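Darnmont RV park to add 87 full-hookup sites

The Losine Lake RV park in Darnmont will start work in July on 87 new full-hookup sites, the largest expansion since it opened. The sites will take up the old overflow field on the north side of the lake road, where rigs now park on grass without sewer connections.

Park manager Yasaman Heydari said the field has been full most weekends this summer. "People show up at 5 p.m. with a fifth wheel and we have to send them on to Tolum," she said. 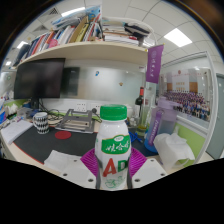 Each new site will have 50-amp power and a gravel pad long enough for a motorhome towing a car. A second dump station is also planned – the present one often has a line on checkout mornings.

The overflow field will close while crews from Ogunleye Paving put in the roads. Guests who already have a spot there will be moved to the lower loop at the same nightly rate. The boat ramp and the laundry building will stay open.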